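# About Clikcombe Road Safety

Clikcombe teaches people to ride, walk and drive near each other without getting hurt. We are a small training school with a workshop, a classroom and a closed practice yard on the Jollwood side of the river. Most of our students are adults. The rest come to us through primary schools in the district.

We started as a weekend course for people who had bought a bike and were too nervous to take it on the road. The first courses ran in a borrowed netball court, with lane markings done in chalk. When the old council depot in Jollwood came up for lease we moved in, and we have been there since. The yard has a roundabout, two sets of signals, a stretch of painted bike lane and a row of parked cars for practising around opening doors.

## What we teach

Our main program is the Adult Road Course. It runs over six evenings, starting at 6 pm, with no more than 20 riders in a group. The first two evenings are in the yard. After that we go out on local streets, beginning with quiet ones and finishing on Wuvetti Parade in traffic. Riders learn where to sit in the lane, how to check over a shoulder without swerving, how to turn right across oncoming cars and what to do at a roundabout when the driver behind is impatient.

We also run:

- **First Pedals**, for adults who have never learned to ride
- **School Streets**, a two-day program for years four to six, covering walking and riding
- **Driver Refresher**, a half-day session on passing distances, blind spots and car doors
- **Load and Carry**, for people using cargo bikes or child seats

Bikes and helmets can be borrowed for any course. We check every helmet before it goes out and retire any that has had a knock. If you bring your own bike, we will look at the brakes, tyres, chain and lights before the first session. Small adjustments are free. Anything that needs parts we will tell you about, and you can take it wherever you like.
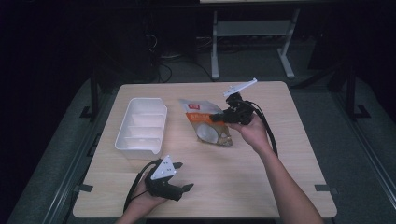
School Streets now visits 37 schools, some of them well outside town. We bring the bikes on a trailer and set up on whatever hard surface the school has. Last year roughly 900 children took part. Schools pay a flat fee that covers instructors and travel, and families are not asked for anything extra. Bookings for the following year open in June and the first term fills early.

## How we work

All our instructors hold a current first aid certificate and a working with children check. New instructors assist on at least one full course before they lead a group. On the road there is one instructor in front and one behind, and we cancel if either is unavailable. We ride in light rain. We don't ride in storms, high wind or extreme heat, and if we call a session off you will get a text by 4 pm and a place on the next one.

We do not sell bikes, and we take no commission from shops. People ask us all the time what to buy. We will talk about size and fit and leave the brand to you.

## The Yuan Fund

Course fees cover most of our costs. The Yuan Fund pays for places for people who can't afford them, including new arrivals who need a way to get to work. It is kept separate from our running costs and currently supports 24 places a year. To apply, fill in the short form at the front desk or ask for it by email. You don't need a referral or a concession card.

## Visiting

The office is open from 9 am to 3 pm on weekdays during school terms. Come in through the side gate, past the bike racks. The yard has step-free access and an accessible toilet, and there is parking on the street. The Wuvetti bus stops at the corner, and the river path comes out almost opposite our gate.

If you would like to watch a session before you book, let the office know and we will tell you when the next group is in the yard.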